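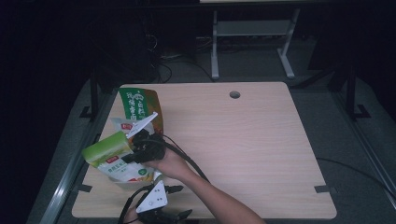
Snack bags with Chinese text on a light wooden table.

Home | How it works | Rules | FAQ | Contact

Flululia Snack Swap: Frequently Asked Questions

By Nayeli Tello
Monday, September 12, 2022

We receive many letters with the same doubts, so I have put the answers on one page. If you are new, please read also the Rules page before you write to us. English is my third language, and if some sentence is not clear, write me and I will correct it.

What is the Flululia Snack Swap?

It is a club where members send each other snacks by mail. You make one parcel with snacks that are usual in the place where you live, and you send it to another member. A different member sends one to you. We do not sell anything and we do not keep a store of food. All parcels go directly from one member to the other.

Who can join?

Any person over 18 with a postal address. Families can join with one account, and in that case the adult signs for all. Offices and school classes should write to Fidelina Quispe first, as she arranges the group swaps separately.

How much does it cost?

Joining is free. You pay for the snacks you buy and for your own postage. Before you accept a partner in a faraway country, please look up the price at your post office. Postage is very often more expensive than the food inside, and for new members this comes as a surprise.

How big should my parcel be?

We have two sizes. The small parcel has at least 600 grams of snacks, and the large one can weigh up to 3 kilos with the box included. Both partners choose the same size. If you want to put more in, you are free to do it, but your partner has no obligation to answer with the same.

How do I get a partner?

After you fill in the form, Édgar Cusi makes the pairs by hand and sends you an e-mail with the name, the address and the list of foods which this person does not eat. He looks at the countries you marked, the size of parcel and the allergies. It can take up to 13 days. Please do not fill in the form a second time while you wait — it puts your name in the list twice and Édgar has to look for it and take it out.

Can I choose the country?

You can mark the countries you prefer and also the countries where you cannot send. We try to respect the first and we always respect the second. In the autumn round many people ask for Japan and South Korea, and there are not enough members there for everyone. If you leave the field open you will be paired sooner.

What should I put in the box?

Things you like yourself and which you can find in a normal supermarket. Chips, crackers, cookies, dried fruit, roasted nuts or seeds, hard candy and instant drinks in powder are all good. Your partner will be more happy with the cheap crackers from your childhood than with an elegant tin from the airport. A short note with a few words for each snack is very welcome. Say if it is sweet or spicy, and at what hour people eat it in your house.

What is not allowed?

Fresh fruit, fresh meat, cheese, homemade food, alcohol, and anything in a glass jar. Jerky and other dried meat are stopped in many countries, also when the packet is closed by the factory. Opened packets are never allowed, even if you ate only one piece to test it.

Seeds with shell are a special case. Roasted ones pass in most places, raw ones often do not. Look at the customs page of the country where you send.

Does chocolate arrive well?

From October to April, usually yes. In the warm months, please leave it out if your parcel or your partner's house is in a hot place. Leidy Taipe lost one full box this way in her first swap, and she still recommends biscuits with jam instead.

How do I protect bags of chips?

Do not press the air out of them. The bag must stay closed as it came from the store. Put the heavy things at the bottom, the bags at the top, and fill the corners with paper. Choose a box that is only a little bigger than the contents. Small holes in the bag appear when it rubs against a box of cookies with hard corners, so I wrap the cookies in a kitchen towel. The towel is then also a gift.

For parcels by air, do not fill the box so tight that the lid is pushing. Bags of chips become rounder in the airplane.

I cannot read the packet. How do I know what is inside?

First, ask your partner. The note in the box should name every snack in English, and if it does not, one message is enough.

If your partner does not answer, use a translation app on your phone with the camera. Do it on the back side, where the ingredients are printed in plain letters. The decorated letters on the front are difficult for the app and it gives strange results. Turn the packet slowly to avoid the light reflecting on it, or make the surface flat with your fingers. The food picture on the front helps with the flavor but not with the ingredients — a drawing of a shrimp can be only a shrimp taste, and a packet with no nut in the picture can have peanuts.

I have an allergy. Is it safe for me to join?

Write the allergy in the form, in the field made for it, and again in your first message to the partner. Members are obliged to respect it, but they are not experts and they can make an error. An app can also translate a word wrong. If your allergy is serious, do not eat anything which you cannot verify with a person who reads the language well. We cannot check the parcels for you.

How are dates written on foreign packets?

It depends on the country. Chinese, Japanese and Korean packets normally put the year first, then month, then day. Most of Europe puts the day first. Be attentive, as some packets show the date when the snack was made and next to it, or in another place, how many months it keeps. If you read a date that has already passed, look for this second piece of information before you throw it away.

We ask that all snacks have two months or more remaining on the day you send them.

What do I write on the customs form?

Write what it really is, for example "potato chips, cookies, hard candy," with the weight and the value of each. Do not write only "food" or "gift." Mark the box for gift too, if there is one. Give the price you paid. A parcel with a false value may be opened and held for weeks.

My parcel did not arrive. What now?

Wait until 30 days have passed from the day of sending, then ask your partner for the tracking number. If the number does not move, write to Milagros Espinoza at the Contact page. She will speak with the other member, and when a parcel is really lost she offers you a new partner in the next round. We cannot pay back the cost.

May I show my parcel on the club page?

Yes, please do. Cover the address label and do not show the full name of your partner. Reviews of the snacks are also welcome, the bad ones too, if they are polite.

How do I leave the club?

Send your last parcel if you owe one, then write "stop" in answer to any of our e-mails. You can return later with the same account.

Related pages
Packing a small parcel, step by step
Group swaps for offices and schools
Member letter: dried plums and other errors, by Leidy Taipe
Closing dates for the next round
Snacks that travel well in summer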